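Section 4. Putting Away the Plastic Glasses

This section covers the plastic stemware supplied with the Zonden picnic and patio set. Read it before the first use and again before you pack the set away for the season. Plates, bowls and serving pieces are covered in Section 3. The carrying case is covered in Section 5.

4.1 Before first use

1. Take all the glasses out of the carton and remove the paper sleeves.
2. Pull off any stickers. If glue stays behind, rub it with a drop of cooking oil on a soft cloth, then wash.
3. Wash each glass by hand in warm water with mild dish soap.
4. Rinse and let the glasses air dry on a rack or a folded towel.

Note: Do not use scouring pads, powdered cleanser or steel wool. They leave fine scratches that hold stains.

4.2 Sorting

The glasses come in two sizes and in more than one color. Color has no effect on use. Many households give each person a color for the day so that glasses do not get mixed up.

1. Clear a flat surface with enough room to lay the glasses out. A kitchen table or desk will do. Other things can stay on the surface as long as nothing sharp touches the bowls.
2. Lay each glass down on its side. Plastic stemware is light and tips over easily when it stands close together.
3. Put the large glasses in one group and the small glasses in another.
4. Check the rim of each glass with a fingertip. Set aside any that feel rough or have a crack.
5. Check the place where the stem meets the foot. A white line there means the plastic has been bent too far.

Caution: Do not drink from a glass with a cracked rim. Throw it away or keep it for dry use, such as holding buttons or paper clips.

4.3 Picking up and handling

1. Lift a glass by the foot or the lower part of the stem. This keeps fingerprints off the bowl.
2. When the glass is full, hold it at the bowl. The stem is not made to carry a full glass that is being swung or tilted.
3. Do not carry several glasses by hooking the stems between your fingers. The stems can twist.
4. Set the glass down with the whole foot flat on the table. On grass or sand, use the tray from the set.

4.4 Storing in the case

The divided insert is marked Clamell on the underside. It fits one way only, with the mark facing down.

1. Make sure every glass is fully dry inside and out.
2. Place the large glasses in the wide slots first, bowl up.
3. Place the small glasses in the narrow slots. Alternate them so that one foot points up and the next points down.
4. Lay the cloth liner over the top.
5. Close the lid. If it does not close without pressing, open it and check that no foot is caught on a divider.

Caution: Do not force the lid. A stem that snaps inside the case can leave sharp pieces under the liner.

Note: The case holds 1000 grams in the upper tray. Do not put bottles or flatware on top of the glasses.

If you store the glasses in a drawer or cupboard instead, lay them on their sides in a single layer. Do not push one glass inside another. Bowls that are pressed together can be hard to separate, and pulling on the stems may break them.

4.5 Heat and sunlight

Keep the glasses away from stoves, grills and candles. Do not fill them with hot drinks and do not put them in a microwave or oven. Long periods in direct sun can fade the colors, so bring the set indoors when the meal is over. The glasses should not be left in a parked car in summer.

4.6 Stains and smells

Fruit punch and red wine may leave a tint. Soak the glass overnight in warm water with two spoonfuls of baking soda, then wash as in 4.1. Repeat if needed. A faint smell after winter storage goes away if the glasses are left out in the open air for a day.

4.7 Replacement pieces

Single glasses can be ordered in either size. Give the order number 670 for the large glass or 26 for the small one, along with the color. Colors may differ slightly between production runs.
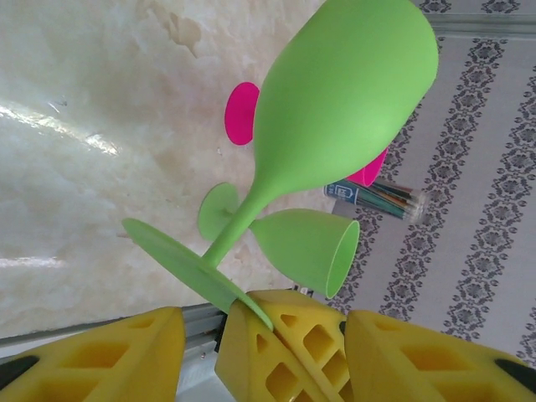 Fig. 4. Large and small green glasses laid on their sides, with a pink glass behind.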